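Odier wipe-clean table cover, two months in

I bought the Odier cover in March to replace a cotton tablecloth that was in the wash more than it was on the table. Our kitchen table is an old one from my wife's aunt, and the finish has never forgiven a hot mug. The Odier cost less than the Rostier I had looked at first and came in the size I needed, so I ordered it.

It arrives rolled on a cardboard tube, and that matters more than I expected. The last cover I owned came folded in a flat packet and kept its creases for as long as I had it. The Odier had a curl at one end when I laid it out. I put a couple of cookbooks on the corners at 9 in the morning and by dinner it was flat.

Cutting it to length is left to you. The instructions tell you to use kitchen scissors and go slowly, which is fair advice. I marked the back in pencil against a yardstick and still ended up a little off square on one short side. It doesn't show unless you go looking. The cut edge has not frayed, though there is no hem, and if a bare edge bothers you then you should look at something with binding on it.

The surface has a very slight texture. Writing a shopping list directly on top of it is fine with a pencil and poor with a ballpoint, so we keep a magazine nearby. Plates don't slide around. Glasses with a wet bottom leave a ring that comes off with a dry cloth.

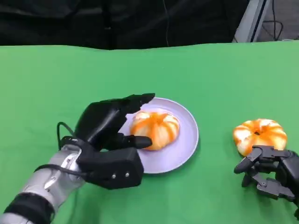
How does it hold up to stains?

Most things wipe off with warm water and a drop of dish soap if you get to them the same day. Tomato sauce, coffee and grape juice all came up clean. Turmeric did not. I left a spot of curry on overnight and there is still a pale yellow mark near the window end, even after baking soda paste and two tries with lemon juice.

Heat is the weak point. The leaflet says to use a trivet under anything from the stove or oven, and I would take that seriously. Elie Jaber, my neighbor, has the same cover and put a baking dish on hers for a minute or so. It left a shiny patch that has never gone away.

The smell was noticeable for the first 12 days. It was a new shower curtain sort of smell, mild but there at breakfast. Hanging the cover over the porch rail for an afternoon helped. I would do that before it ever goes on the table.

I have also used the Nassar cover, which is thicker and hangs better at the sides. It costs almost double and the corners stick out stiffly at knee height. For a table that people squeeze past, the thinner Odier is easier to live with. For a dining room I would probably pay for the Nassar.

One complaint about the store. The listing gives the width of the roll and not the usable width, and the selvage strip has to come off both sides. Measure your table and add a bit extra.

I'd buy it again for the kitchen at this price. Keep a trivet handy and wipe up curry right away.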